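Speaker notes: work surfaces for small parts
Enholm workshop series, Wemside, 2019-04-17

Slide 1. Open with the scope. The talk covers the tabletop only: colour, finish, marks and cleaning. Seating and lighting were dealt with in the March session and are left out today.

Slide 2. The Femirmont bench survey. It took in 373 benches in 4 buildings. More than 40 had a white top. The rest were grey or bare wood. Read out the totals and move on; the full table is in the handout.

Slide 3. Why colour matters. Most of the parts handled at Enholm are dark, flat and small. On a dark top the outline is lost and the part gets left behind at clearing. On a white top the outline stays sharp, but so does every mark on the surface. Pause before the next slide.

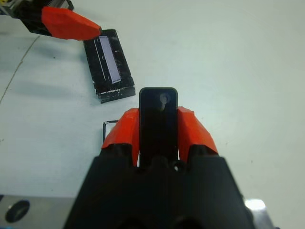
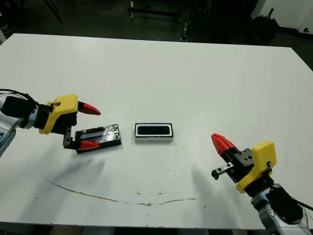 Slide 4. Choosing a finish is mainly a choice about glare. Matte is the usual recommendation for white tops. Gloss wipes down faster but throws light back at the person working. The flat black slab in the second picture carries its own shine from the clear wrapping, and the matte white around it adds none. Also point out the long brownish line across the near half of that table: it could be a dried drip or a fine crack, and the two need different treatment. Ask the room how they would tell. Expected reply: damp cloth first, then a fingernail across the line.

Slide 5. Cleaning. Use the Hong method: clear everything, brush off specks, wipe with plain water, dry, then inspect from a low angle. Scouring pads are ruled out on any matte finish. Log scuffs that remain, with their distance from the nearest corner in millimetres.

Slide 6. Replacement. The Femirmont rule is to turn the top over at the first crack longer than 400 mm, provided the underside is finished. Tops with one good side go to storage use.

Handouts are by the door. Questions on adhesives to be held for the afternoon.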